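**Tadley, Wed 5 June**

# Kneath harbour photographs go on show in Tadley

A new exhibition of photographs from the fishing port of Kneath opens in Tadley this month, and we could hardly be more pleased to be hosting it. *Salt and Slipway* brings together 80 prints of the harbour and the people who worked there, most of them never shown in public before.

The pictures come from the Brorach Archive, a collection of 3,000 negatives that spent decades in boxes above a chandler's shop before Fastari began scanning them. Boat builders are in there, and net menders, Sunday swimmers, a brass band marching through sleet, and a wonderful run of portraits made on the fish quay before dawn. Choosing what to leave out was the hardest part of the whole job!

Most of the work is black and white, printed by hand from the original negatives. A smaller room at the back of the gallery is given over to colour slides from the last years of the herring trade, when the sheds were painted up for the regatta and half the town seemed to be leaning over the harbour wall.

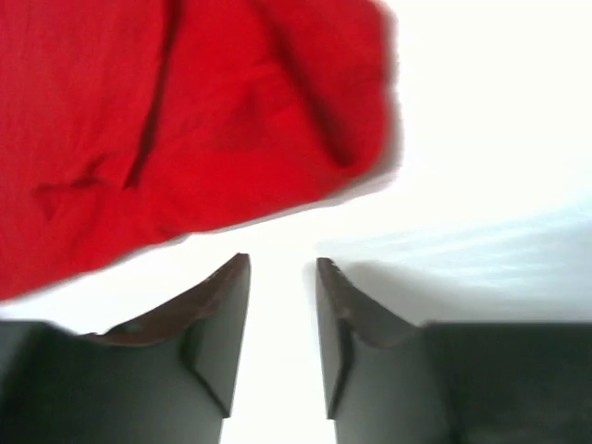

The slides have kept their colour far better than anyone expected, and they will be projected at full wall size on a slow loop, with benches so that visitors can sit down and stay a while.

Alongside the prints there are contact sheets, marked up in wax pencil, and two of the notebooks in which exposures, tides and the price of bait were all jotted down on the same page. We think people who take photographs themselves will love these, and so will anybody who has family ties to Kneath. Many of the faces are still without names, so a large copy of each group portrait will hang by the entrance with pencils and slips of paper next to it. If you spot a grandparent, please write it down.

A book of the exhibition, published by Fastari in an edition of 800, will be on sale at the gallery. It includes all the prints in the show and a long essay on the archive and how it was put back in order. The first 400 copies come with a folded map of the old harbour.

School groups are very welcome on weekday mornings and should book ahead. Drop-in darkroom sessions for beginners will run on Saturdays throughout June, with paper and chemicals provided.

**Visiting**

*Salt and Slipway: Photographs from the Brorach Archive*
Fastari Gallery, Tadley
Admission free, step-free access throughout

**Notes to editors**

Press prints and captions are available from the Fastari press desk. Please credit all pictures "Brorach Archive / Fastari". Interviews and early viewings for reviewers can be arranged on request.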